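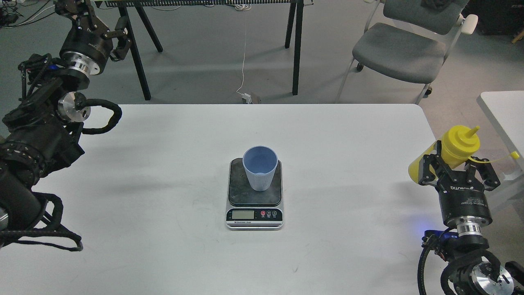 Light blue cup on the electronic scale, with the yellow squeeze bottle at the right.

Akura Table Weighing Set
Version 2, updated 22nd December

About this set
The Akura set is a collection of pictures and short notes on weighing at a table. It contains 587 records. Every record belongs to one attempt of the same small task: a cup stands on a kitchen scale, and an amount is given from a squeeze bottle. The target amount is 200 grams for all records.

Objects
cup: light blue plastic, ribbed on the lower half, open at the top
bottle: yellow plastic, pointed cap, thin strap on the side
scale: digital, black square platform, one red button and two gray buttons
table: white, rectangular

Files
records.csv has one line for each record. The columns are record_id, target_g, final_g and note. The pictures are in the folder "table", and their names are the same as record_id.

Reading of the weight
Please do not take the weight from the pictures. The display is often not readable in them. The value in final_g was written down by hand after each attempt, with the cup already subtracted. If the value is missing, the field is empty and not zero.

Changes
In July we corrected the column target_g, which had the weight of the cup included by mistake. The old file is kept in the folder "Padilla", with the same name as the first collection.

Known problems
Some notes are very short, for example "spill" or "again". We did not change them.

License
Free for study and teaching. Please mention the name Akura and the version number.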